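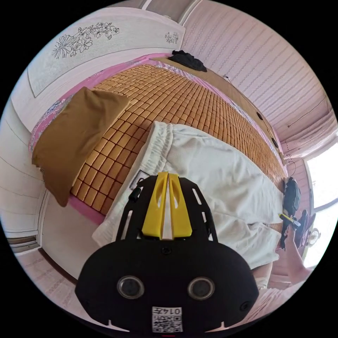 Waldemar Żak has run the guest house on the hill road out of Ercombe for 33 years, first with his mother-in-law and then on his own. It has nine rooms, a breakfast room that used to be a dairy, and a phone that rings a lot in August. I went to talk to him in October, after the last of the walking parties had gone home, and asked him mainly about sleep. He has strong views on it.

"People ring up and ask about the view," he says. "Then they arrive and they don't mention the view again. At breakfast they tell you how they slept. Every one of them. If they slept badly the eggs are wrong, the shower is wrong, the walk was too long."

He trained as a joiner and worked for Pawłowska, a furniture firm that has since closed, before he married into the business. The rooms he took over had sprung beds from before his time and heavy curtains that kept the heat in. The first thing he did was take the curtains down. The second was to put them back up, in October of the same year, when the wind came round.

"I was young and I thought a house was one thing," he says. "It's a summer house and a winter house. You have to change it over, like tyres."

The change-over now takes him four days in spring and a bit longer in autumn. Wool blankets go into chests on the landing, and the summer covers come out. Some of the rooms face south-west and are hard to keep cool in July, and it was for those that he began trying different things on the beds: linen, seersucker, a thin cotton quilt, and the tiled sleeping mats that are common in hot countries. He first slept on one as a guest in someone else's house.

"The first ten minutes you think, no. It's firm, it's a strange feeling under your elbow. Then you notice you haven't turned over." He still asks people before he puts one on their bed, and about half of them say yes. Older guests say yes more often than he expected. Couples tend to disagree, and then he makes up the room with twin beds.

On mattresses he is less adventurous. He buys from Basider, always the same medium one, and turns them twice a year. I asked whether he had ever been tempted by anything more expensive. He said he had once tried a pair of very thick ones, on the advice of a salesman, and nobody over seventy could get out of bed without help.

Most of our conversation was about noise, which he thinks matters more than the bed. The hill road is quiet now but it was the main route to Bostent until the bypass opened. Lorries changed down a gear right outside room two. Żak put in secondary glazing himself, one window each winter, with a wide gap between the panes.

"The gap is what does it," he says. "People buy thick glass and put it close to the other glass. I told my neighbour this and he bought the thick glass."

The neighbour is Lech Tomaszewski, who keeps the campsite below and who came in halfway through the afternoon to borrow a drain rod. He did not dispute the story about the glass. He did say that his own guests sleep perfectly well in a field, and Żak said that his guests were nineteen.

I asked Żak how he knows whether any of it works. He keeps a book. It started as a list of complaints, in his mother-in-law's handwriting, and he carried on with it because the pages were already ruled. Each entry has the room, the month, and what was said. There were 662 entries when he last numbered them, before the spring. Early on nearly all of them are about cold or lorries. In recent years the largest group by a long way is heat.

"June, July, August, September," he says, turning pages. "September! When I started I was lighting the stove in September."

He has been asked about air conditioning, mostly by visitors from abroad. He had a quote, which came to more than 1000 pounds a room before any of the electrical work, and the outdoor units would have gone on the front wall. He put shutters on the south-west side instead, made in his own workshop from larch. They are closed at ten in the morning and opened at seven in the evening, and he does the round himself because guests forget.

There are things he has given up on. Pillows are one. He used to offer a choice of four kinds and found that people took all four. Now there are two on each bed and a spare in the wardrobe. Blackout blinds are another — he likes them, but half his guests are walkers who want to be woken by the light, and the other half are asleep anyway.

He does not sleep especially well himself. He goes to bed at half past nine and is up at four, and he spends the first hour in the kitchen with the radio low and the back door open. I asked if that bothered him.

"No," he says. "Someone has to do the bread."

The house reopens at Easter. Room two is being repainted over the winter, and he would like it known that the stairs are still steep.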